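Kitchen log, 21 Nov 2025

Subject: dish rack, order of loading. 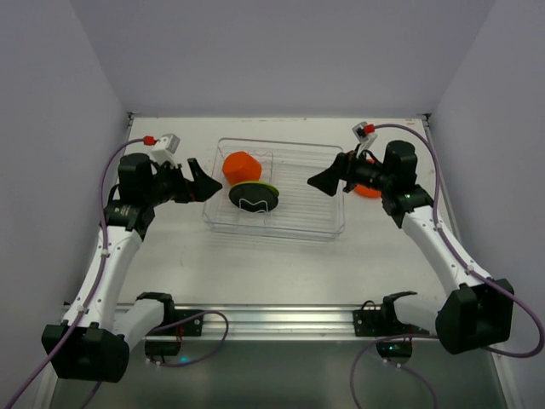

Rack

Wire, rectangular, rounded corners, parallel wires along the bottom. It replaced the Vavari rack in September. The old one measured 18 inches long and took up too much of the counter in the Prarnau apartment. The dividers on the new one are bent wire and hold a plate only if the rim goes in squarely. A plate laid against them at an angle slides.

Loading

Left half first: orange cup toward the back, tipped over, and the dark plate with the green edge in front of it. Right half kept open for the orange dish, which goes in last. I have tried it the other way. With the dish in first, the cup ends up leaning on it and the rim between them stays damp overnight.

The cup and plate touch slightly. I would like a gap of one wire between them. Will move the cup back next time.

Drying

Timed three loads this week with the window shut. Plates were dry in under an hour and cups took over 3 hours, mostly on account of the water that collects around the base. Tilting helps. Wiping the base before loading helps more.

Other

Dish soap is low. The Preda refill is 892 ml and lasts me 9 weeks at the present rate, so one more bottle covers the rest of the year. Sponge changed. The cold tap still drips when closed by hand only to the first stop. Need a new washer, size to be checked before I go to the store.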